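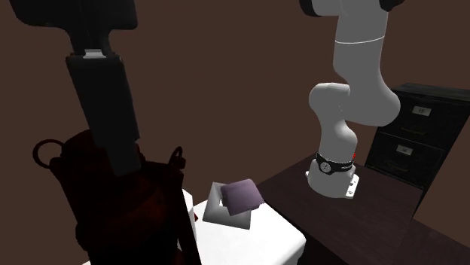
Can a home workshop get useful robot practice out of a simulator before anything is bolted down? For a small build it can save a good deal of time, provided the virtual bench is laid out like the real one and the gripper is checked again by hand afterwards.

Workshop Notes > Shared Builds > Makodby

We use cookies to remember your reading settings. Accept or manage.

3. Rehearsing the bench in simulation

Figure 1. Simulated bench with the white arm on its desk, the gripper at left, and the purple block on the grey tray.

We should say at the outset that the Makodby workshop is a friendly but rather cramped place, shared by people who mend bicycles, and that a robot arm swinging about at tea time was never going to be popular. So we did most of our early fumbling on a computer, in a simulator set up one wet February, and we grew very fond of it. The layout in Figure 1 puts the tray on a white stand beside the desk, at an angle, and we kept that angle on purpose, having noticed how rarely anything at home sits square to anything else.

The task, which we called Lasine after the lane behind the workshop, was to lift a soft block from a tray and set it down again without dragging the tray along. We ran 691 attempts in simulation, in batches that finished overnight, and kept the settings from the last 10 batches for the bench trials. Three of us shared the tuning (and, it must be admitted, argued over it quite happily). The dark red object was left in the virtual room so that the planner had something bulky to think about near the gripper.

The weak point was contact. Our simulated block was kinder than real foam, which squashes and then springs back in a way we never modelled well, and we rewrote the grip routine 2 times before we were content with it. The final version, Rorkach, closes slowly, pauses, and closes a little more. Readers with a stiffer gripper than ours may want a longer pause; the bench results are set out in Section 4.

Last updated: February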